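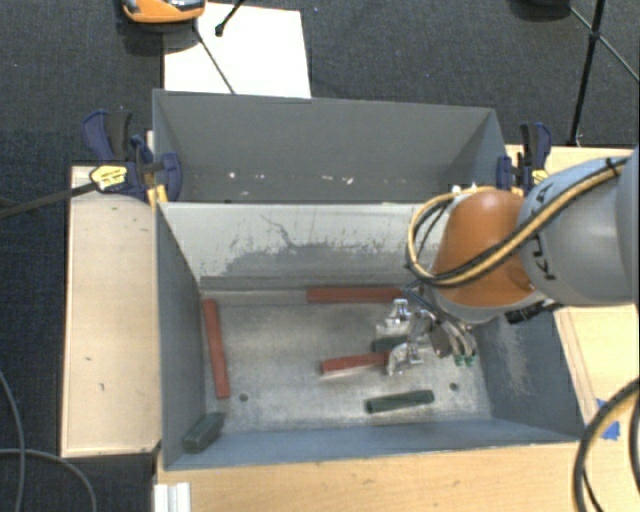 Building blocks find a new home at Prokavthorpe

If you've walked past the old hardware store in Prokavthorpe lately, you may have noticed the lights on well into the evening. I finally went in last month, and I ended up staying until they were ready to lock the door.

The place is called Plerkeo, and it's a toy block library. You borrow a bag of plain blocks the way you'd borrow a book, keep it for 3 weeks, and bring it back for the next family. I'd heard it mentioned at the bakery and pictured a shelf or two in a corner. Well, no! It fills the whole front room, and on the evening I stopped by there were kids lying flat on the rug and at least one grandfather who had plainly forgotten he was supposed to be watching anybody.

Fitriani Pasaribu started it with blocks left over from her own children (they're both in college now and, she told me, still a bit sore about it). She doesn't go in for fancy shapes. Red and green rectangles are what get borrowed most, long ones and short ones, and she has been adding to them whenever she finds a decent lot at a yard sale.

"People ask me where the instructions are," she said. "I tell them to tip it out and see what happens. Then they look at me like I've lost the other half of the box."

Sorting is the big job. Everything that comes back gets emptied out, looked over and put in with its own color before it goes into a new bag, and I got roped into helping. It's pleasant work once you get going, a bit like shelling peas, although I put a whole handful of short greens in with the long ones and had to start that bag over. A short block in the wrong bag means somebody's bridge doesn't reach, and apparently they do hear about it. One little boy came back the next morning with a very serious face and a single block held out in his palm.

The library now has nearly 70 families signed up, including a few from out past Yakubu Road who make the drive in together. Joining costs $10 for the year, and that covers as many bags as you like, one at a time. If a block goes missing there's no fine – they'd just like you to mention it so the bag can be topped up before it goes out again.

The next thing on the list is a builders' evening in December, from 6 p.m., for grown-ups who'd like a turn without a four-year-old knocking it over. Pemard, the coffee place across the street, is sending over hot cider and something with cinnamon in it. I've already put my name down, and I've talked my sister into coming too, which she may regret, as she still holds a grudge over a tower from 1980-something.

Donations are welcome as long as the blocks are clean and don't have any splinters or loose paint. Mixed bags are fine, and so are odd sizes. Leave them inside the front door during opening hours and please not out on the step, where the last bag sat through a whole night of rain.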